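Elilach Service Desk
Home | Raise a ticket | Known faults | Opening hours | Sign in

Category: Room booking > Calendar and reminders
Last updated: Saturday

Subject: Confirmation emails showing the wrong start time for Plirstead rooms

Status: Open, awaiting supplier

Summary

Users booking rooms at Plirstead through Vasto have received confirmation emails giving a start time one hour earlier than the time selected. The booking itself is stored correctly and appears correctly on the Vasto calendar page. The fault is confined to the email and to the calendar attachment sent with it. Bookings made at the front desk are not affected.

Steps taken

The service desk made a test booking for Room 2 at 14:00. The confirmation arrived promptly and stated 13:00. The same booking was then amended to 15:00, and the amended confirmation stated 14:00. Cancelling it produced a cancellation notice with the correct time, which suggests that the two kinds of message are built from different templates.

The room record was checked against the site record. Both hold the correct address and opening hours. The time zone field on the room record was blank. It was completed, saved and tested again, without any change in the result.

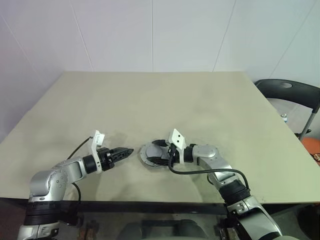
Room 2, Plirstead.

The reminder service was restarted at 16:30 and the queue allowed to clear. Over 1,000 messages were waiting, most of them routine reminders for the following week. A further test booking gave the same incorrect time. Restarting the service is therefore not a remedy, and colleagues are asked not to repeat it during opening hours.

The fault was passed to Ryu, who supply the email component. They have asked for the full headers of one affected message and a copy of its attachment. Both have been sent.

Interim advice

Users should rely on the time shown on the Vasto calendar page. Those who have already accepted the attachment should delete the entry from their own calendar and add it by hand. Please do not cancel and rebook, as the slot is released at once and may be taken by another party.
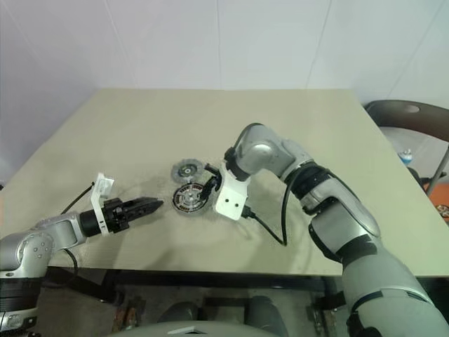 Myung-ja Um replied that her group's booking had been correct on the calendar page throughout, but that the reminder sent 30 minutes beforehand had also come an hour early. She asked whether reminders were covered by this ticket or required a separate one.

Service desk response: Reminders are covered by this ticket and no separate report is needed. The reminder template has been added to the details held by Ryu. Please forward the message with its headers intact.

Next action: supplier to confirm which template is at fault. The ticket will remain open until a test booking, an amendment and a reminder have each shown the correct time.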